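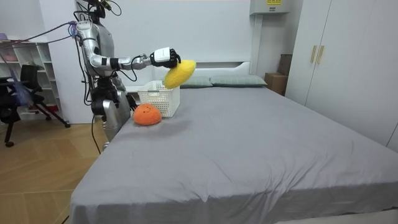
Minutes, Dolham Home Robot Group
Build meeting, 2024-12-01
Held at the house, back bedroom

1. Minutes from November
Accepted with one fix: the spare wrist fitting is on loan from the Zokham group, it wasn't bought.

2. Prokilach build
Great to have the whole robot standing up beside the bed at last! Everybody wanted a turn with the plush toys before we'd even got through the agenda, so this item ran long and most of the talk happened around the mattress.

The task stays the same: pick the plush toys up off the bed and put them in the white basket. We agreed to stick with the grey sheet for now. It wrinkles wherever the basket sits, and a couple of members want the software to cope with that instead of us smoothing it out before every run. Good argument, and the rest of us came around to it.

Cables were discussed at length. The black bundle behind the shoulders needs a proper tie point, and the long purple one should have its own clip. Agreed to sort both before the next build night. Cable sleeve to come from the Michiels order (60 for the roll, 2 rolls wanted).

Starting layout for the next batch of runs: basket on the mattress, empty, with the carrot, banana and durian in a slanting row beside it, touching or nearly so.
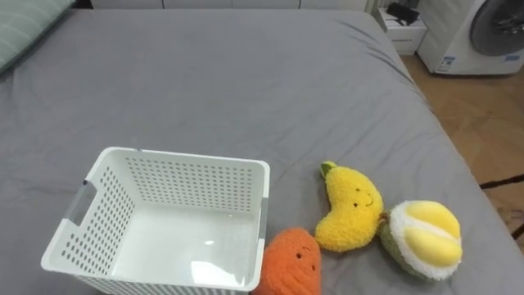
The durian will be the interesting one, with that thick rim and the bulging segments, and there's already a friendly argument about where the fingers ought to go. It was also suggested that we try the toys face down, as the stitched faces might be giving the vision side an easy time of it. Agreed to do a set each way and compare.

Target is 100 logged runs before we change anything on the hand. Please write down every run, including the silly ones.

3. Hand and wrist
Long and very enjoyable discussion of grip on fluffy things. The fingers have to close on fabric that squashes, and once there are toys packed in the basket it's hard to say from the head view which bit belongs to which. Idea from the floor: log finger position at the moment of contact as well as the final pose. Everyone keen. To be added to the run sheet.

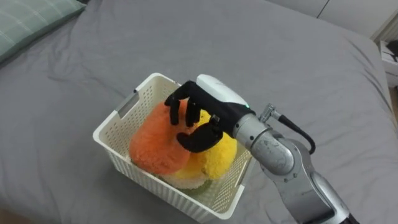 MONEY AND PARTS
Balance stands at 924 after the last parts order. Sleeve and clips approved from that. A second basket of a different shape was proposed and put off until the runs are finished.

ACTIONS
Cable tie point and purple cable clip: build crew
Order sleeve from Michiels: parts contact
Run sheet with new contact column: software crew
Return wrist fitting to Zokham: whoever drives over next

Other business: request for a longer session next time, warmly supported. Bring your own mug.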